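Home News Markets Policy Newsletter Search

Landex Halts Withdrawals on Two Tokens After Reserve Shortfall Found

September 19, 2025

Crypto trading platform Landex has stopped withdrawals of two tokens after a reserve check found that customer balances were larger than the assets held against them. Trading in the other assets listed on the platform continues, and bank transfers in regular currency are being processed as before.

The two tokens are Irnus, a dollar-linked coin, and Mandale, the platform's own discount token. According to a notice sent to account holders, Landex held 87 percent of the Irnus it owed to customers at the time of the check. The figure for Mandale was 93 percent.

The check was carried out by Aguiar, an accounting firm hired in May to match wallet balances against the customer ledger. Its summary runs to four pages and covers one point in time. It gives no opinion on the company's debts, its bank accounts or the loans it has made to trading firms.

Svenja Strobel, chief financial officer at Landex, said in the notice that the gap came from a lending program in which customer tokens were passed to outside borrowers and recorded as still held. The program was closed to new loans on the day the summary was delivered. Loans already made have terms of up to 30 days, and the company expects the tokens to be returned as they fall due.

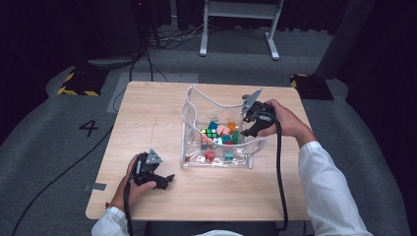
The summary lists 1328 accounts that had opted into the lending program. Under the user agreement, those customers carry the risk if a borrower fails to repay. Customers who did not opt in should not be exposed, but both groups were kept in the same pooled wallets, and the withdrawal stop applies to all of them.

That pooling is the main open question. Magdy Ouazzani, a lawyer who represents several account holders, said his clients had been told in writing that their tokens would be kept apart from those used for lending. He has asked Landex for the wallet addresses and the loan records – neither has been handed over so far. A court filing is being prepared in case the request is refused.

Landex has not named the borrowers. Strobel said that all of the loans were backed by collateral, mostly in larger coins, and that the collateral would be sold if a borrower missed a payment date. The summary does not test the value of that collateral.

Irnus is meant to trade at one dollar. It fell to 87 cents on Landex in the hours after the notice and recovered part of the loss later in the day. Prices on other platforms moved less, and its issuer continues to redeem coins at face value for approved clients. Most retail holders are not approved clients and can sell only on the open market.

Ruaridh Tennant, who follows exchange reserves for a research newsletter, said a check of this kind shows coins on hand and little else. "You need the liabilities from the same minute, and you need to know who else has a claim on the wallet," he said. "Without both, the percentage is hard to use."

Landex said it would publish a second reserve summary once the last of the current loans has matured. It gave no date for reopening withdrawals.

Contact | Terms of Use | Privacy | Copyright 2025 | Back to top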